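Damasceno: plot summaries for novels about doubles, impostors and lookalikes

README, last touched May 30, 2024

What is in it
A collection of 104 novel summaries, each written fresh by a reader who finished the book. One plain text file per novel, plus a list called titles.txt. Anything in which a man meets himself on a staircase was welcome. Evil twins were let in after an argument.
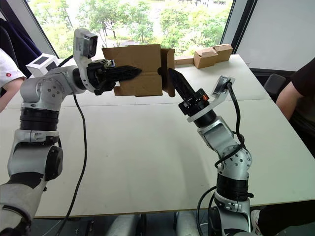
How the summaries were written
Every book went to two readers, who were asked not to compare notes. The limit was 60 words for the short version. The long version has no limit, and it shows. Readers could give away the ending, provided they put it after the line marked END. One reader put everything after the line marked END, and we have left her files alone.

Maiara Arruda edited the lot. She changed spellings and names, and took out the word "haunting" wherever she met it.
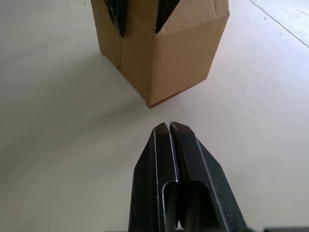 Where the two readers disagreed about what happened, both accounts stay in. This is commoner than you'd think with books in which the hero may or may not exist. The Trarkberg novels are the worst for it: in the third, one reader has the brother drowned and the other has him running a hotel.

Fields
title, author, year, reader, short, long, ending. The year is that of first printing, except for translations, where it is whatever the reader found inside the cover. Sorry.

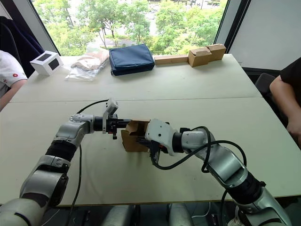 The reader field holds initials only. Two readers share the same initials, a fact we noticed in September and which suits the subject too well to fix.

Known faults
Victorian clerks are heavily over-represented. Books by women are thin before the war. "The Stestham Twin" appears under both its titles, with different summaries, and is still counted as separate novels. 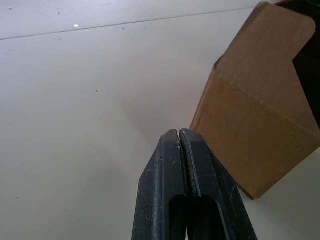

Surton's short stories were left out for length, then partly let back in by mistake. If you find one, keep it.

Use
Free for teaching, study and idle reading. Please don't print the summaries on the backs of actual books. Corrections are welcome, with a page number and the edition.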